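OK so I have been oiling wood for two weeks straight and I need to talk about it. Thread!

1/ It started with a salad bowl from a yard sale in Bavero. Gray, thirsty, a little fuzzy when you ran a thumb over it. I almost put it back. So glad I didn't!

2/ Maple is my favorite, hands down. It's pale and quiet and then you get a strip next to it that's a shade warmer and the two just sit there looking good together. Walnut gets all the love online and I get it – but give maple a chance.

3/ Food grade mineral oil from the drugstore is what I use. I tried the fancy stuff from Ondis too and liked the smell a lot more, but the bowl came out looking the same to me.

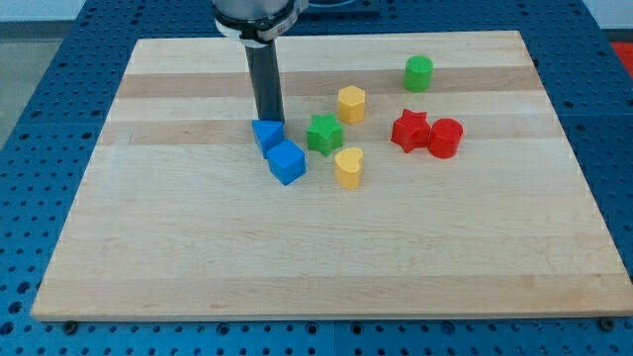 4/ Put on way more than you think. Flood it, walk away, go to bed. Wipe off whatever is left in the morning. My first coat vanished in an hour, so I did another, and that one vanished too. Old dry wood is so greedy!!

5/ End grain drinks the most. If you have a butcher block, do the ends first and then go back to them last.

6/ People keep asking about olive oil. I did that for years and my spoons smelled like an old pantry. Please learn from my spoons.

7/ Sanding! Get it a little damp first, let it dry, then sand off the fuzz. I skipped this every time until January and I can't believe the difference. Feels like a river stone now.

8/ Wax on top is optional but I love it. One part beeswax to four parts oil, melted slowly in a jar set in a pan of water. Makes the whole kitchen smell like honey – my favorite part of the whole thing.

9/ Never the dishwasher. I lost a really pretty rolling pin from Nestska that way and I still think about it.

Adding one more: the bowl now lives on the counter with peaches in it, and I've already got my eye on a beat-up dough trough at the Xue flea market. If you have an old piece you rescued, show me, I want to see all of them!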